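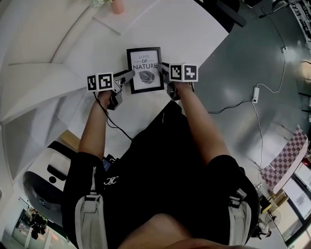

Darnton small frame in black, with the Love of Nature leaf print

Darnton Small Picture Frame, Black, with Leaf Print

Item 2159
In stock. Usually leaves us the next morning if you order before 3 in the afternoon.

A small black frame with a thin border, sold with a print already in it. The print says LOVE OF NATURE and has a leaf underneath, drawn in black on white with all its little veins. You can hang the thing, stand it up or lay it flat on a desk and put your tea on it, though we'd rather you bought a coaster. We sell those too.

The Darnton has been in our range longer than most of the staff. It began as the frame we put in the window to make the bigger, dearer frames look good, and then people kept coming in and asking for the one in the window. We took the hint after a couple of years.

About the print

LOVE is in small slanted letters, OF sits below it looking a bit left out, and NATURE gets the big capitals. Then comes the leaf. We have been asked many times what sort of leaf it is. Marleny Rivadeneyra, who buys our prints, put the question to the people who draw them and was told "a nice one". If you are a botanist and this will keep you awake, the Cuervo range has proper Latin names along the bottom and costs more.

It's a quiet print. It doesn't tell you to dance in the rain or remind you which room is the kitchen. We once stocked a line that said GATHER and sold it all to one man with a caravan.

The print isn't stuck down, so if you'd like your own picture in there, take it out and swap it. Many customers leave the leaf in behind their photo, where it does a decent job as padding. A few have written to say they meant to change it and are now on their third year of leaf.

What you get

One black frame, ready assembled
One Love of Nature leaf print, fitted
A clear front sheet with a peel-off film on the outside face
A fold-out strut on the back for standing it up
A hanging loop, which works either way up
A card of instructions, mostly drawings

There's no nail in the box. We used to put one in, and it used to come out of the box on its own and make a mark on the frame, so now you'll have to find your own.

Peel off the film

The front sheet has a thin film over it to stop scratches in the post. Please take it off. It comes away from one corner with a fingernail. Giuliana Usuga on our returns desk would like it known that a frame which "looks a bit foggy" has, in every case she's dealt with so far, still had its film on. She is very nice about it on the phone.

Changing the picture

Lay the frame face down on something soft, a tea towel will do. Fold the strut flat. Turn the little tabs on the back outwards and lift the backing board straight up. If it won't lift, you've missed a tab. Don't go at it with a butter knife.

Take the print out, put yours in face down, then the backing board, then turn the tabs back in. Now turn it over and look at it before you put the tea towel away. You will have trapped a crumb. Everybody does. Open it up again, get the crumb out, and close it without breathing on anything.

If your picture is smaller than the leaf print, trim a bit of card to the same size as the print and fix your picture to that with a dab of glue. Tape works too but it goes yellow and lets go, generally while you're on holiday.

Hanging it

It weighs very little, so one small nail or picture pin is plenty for a plaster wall. On painted brick, where you don't want to drill, use a sticky strip and follow what it says on the packet about waiting. People never wait. Abelardo Puma in our warehouse hung three of these in his hall with sticky strips, didn't wait, and was woken by each of them in turn.

To get it straight, measure down from the ceiling if your ceiling is level. If you live in an old house, give up on measuring and line it up with whatever is nearest, such as a door frame. A straight picture in a crooked hall looks crooked.

Where it suits

Desks, bookshelves, the top of the radiator cover, the bit of wall next to the bathroom mirror that nothing else fits. As it's black and white it gets on with most colours. It looks best against a pale wall or on a white table, where the thin border shows up crisply. On a dark wall the border more or less disappears and you get a floating leaf, which some people like.

We'd keep it out of full sun. The frame won't mind but the print will fade in time, and so will your photo if you've swapped it. A steamy bathroom is fine if you open the window now and then. Above a hob is not fine. It will get a coat of grease that never fully leaves.

Cleaning

A dry, soft cloth for dust. For fingerprints, dampen the cloth, wipe, then dry it off. Don't spray anything straight on to the front, as it runs down inside the border and comes up under the edge of the print in a tide mark. No window cleaner, no scouring pads. We shouldn't have to say no dishwasher, and yet it's on the card.

Packing and delivery

Each frame goes in a sleeve, and the sleeve goes in a box. Single frames go by ordinary post. Orders of 26 or more go on the van with Volkan Ekinci, who will ring first and will not leave them behind your bins. November is our busy month, so please allow a few extra days then.

If yours arrives damaged, send us a photo and we'll send another. You needn't post the broken one back. If you've simply gone off leaves, you have 41 days to return it, in its box, with the print in it.

Questions we get

Can I buy the frame without the print?
No. It costs us more to take it out than to leave it in. Use it as a bookmark, if you have a large book.

Can I buy the print without the frame?
Also no, sorry. See above, but backwards.

Does it come in white?
Not in the Darnton. The Tadden is a similar shape in white with a thicker border, and comes with no print at all.

Will it stand upright as well as sideways?
The strut is set for the way round the leaf print goes. Turn it the other way and it will stand for a while and then think better of it. Hang it instead.

Do you do a set?
We do a set of three, all with the same leaf. Wilson Tamayo in our shop argued for three different leaves and was outvoted, and he'd be glad of your support if you want to write in.

Goes with

Tadden frame, white, no print
Cuervo botanical print, with Latin name
Floser picture pins, pack of 26
Floser sticky strips (read the packet)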